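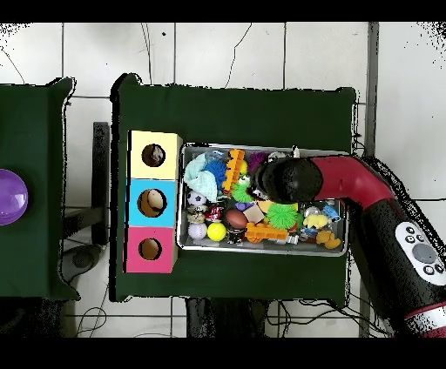 Gripper trials: questions I keep getting

Which grippers did you try?
Two so far. The Skillik is a plain two-finger gripper, and the Jolell has softer pads and a wider opening. The Begović suction head is still in its box – I'm waiting on a hose fitting.

Why toys?
They're cheap, they come in silly shapes, and they don't mind being dropped! A baseball and a spiky rubber ball are close to the same job on paper, and then you try to grab them and they're nothing alike. I also like that anybody can buy a similar pile and check my results.

How do you score a run?
I give each gripper 300 picks, split over several sessions. If the toy leaves the tray and stays held until the arm reaches the drop spot, it counts. Two toys at once is a miss (sorry, I know some of you feel strongly about this one).

So who's winning?
The Jolell, for now. It had 9 misses on the balls and the Skillik had 17. On cloth they swap places, and the Skillik's thin fingertips pinch a fold really nicely. I wouldn't buy either one on my numbers alone.

What about clear objects?
Ugh. A glassy ball is mostly a camera problem. My depth camera sees straight through it and reports the bottom of the tray, so the arm goes too low. Maëlle Hiebert suggested adding a second view from the side and I'm testing that in June.

Do you change the controller between grippers?
No, it's the same Wenditell controller with the same speed settings. I only change the tool length and the closing force. I forgot the tool length once and had to throw out 16 picks.

Does it matter how the toys are piled?
A lot! Spread out flat, everything looks easy. I dump them in and leave them where they land, and I don't straighten anything until the session is over.

Can I get your log files?
Sure, write to me or to Selma Lazarević and tell us which gripper you want. They're plain spreadsheets, and the column names are a bit of a mess.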